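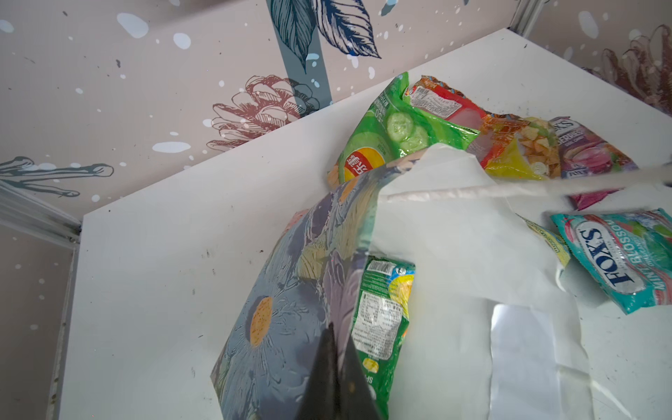 Dotholm Community House: Snack and Pantry Shelf Program
Progress report to the Gruva Fund, August

Prepared by Madhu Shukla, Program Coordinator

1. Work completed this period

The pantry corner at Dotholm has been repapered in the pinecone and leaf pattern chosen by residents, and the white shelf has been returned to use. Packaged snacks are now kept there for after-school and evening visitors. Current stock includes Lay's chips in a green bag and Fox's berries candy, along with other bagged items. The selection reflects requests from families who asked for flavours and labels familiar from home.

During the period, 816 snack items were handed out over 89 sessions. Attendance was strongest on Saturday afternoons.

2. Expenditure

Spending to date is $598, covering wallpaper, paste and the opening stock. Receipts have been forwarded to Satish Dhillon at the Fund's office. Labour was provided by Awasthi Interiors at no charge to the program.

3. Outstanding matters

The shelf surface carries scuff marks and small dark specks. A light sanding and a new coat of white paint are proposed for the next period, and a quote has been requested from Brornirura Joinery.

Staff have also asked for allergen cards in plain English, to be displayed beside each product. Five have been drafted and are with the Fund for comment.

4. Request to the Fund

Approval is sought to carry the unspent balance into the next quarter, to be applied to repainting and restocking. A reply before the next delivery is ordered would be appreciated.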